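4.3 Unloading the Dishwasher and Returning Glassware
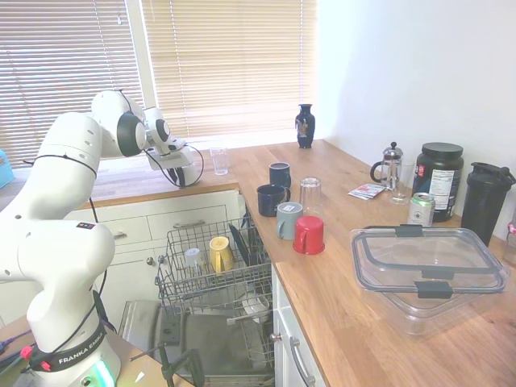 Before you start

Check that the cycle has ended and the display reads 0. If you open the door early, close it again and let the program finish. Wait 20 minutes after the end tone before touching glasses or ceramic.

Fold the door down all the way until it lies flat. Do not lean on it or set anything heavy on the inside panel.

Unloading

1. Clear a stretch of countertop for the clean dishes. Leave the vase by the window where it is and work to one side of it.

2. Empty the lower rack first. Water that has collected in the bases of mugs will drip on anything still sitting below.

3. Take bowls out one at a time and tip each one over the rack to drain it.

4. Push the lower rack back in. Pull the upper rack out to the stop. It should roll without being forced. If it catches, look for a handle or a utensil sticking down through the wires.

5. Lift out the mugs and small cups. Hold a tilted mug by the body and keep it tilted until it is clear of the rack, then turn it over the door to pour off any water.

6. Slide plates straight up out of their slots. Dark plates show water spots more than light ones, so wipe them with a dry cloth before stacking.

7. Set drinking glasses on the back counter, under the window, with space between them. Let them air dry before they go in the cabinet.

8. Push the upper rack in and close the door.

CAUTION: Do not pull both racks out at the same time when they are loaded. The machine can tip forward if it has not been screwed to the underside of the countertop (see 2.6).

NOTE: Standing water will mark an oak countertop. Put a towel down under wet items and wipe the wood dry when you finish.

NOTE: The drawers behind the dishwasher should stay shut while the door is down. Bar handles can chip a plate if you swing around with one in your hand.

If dishes come out cloudy

Refill the rinse aid and run the next load on Normal. If there is no change after two loads, raise the water hardness setting by one step as described in 5.2. Replacement rack wheels are listed under part 1572 in the Urkow parts sheet.

4.4 Cleaning the Filter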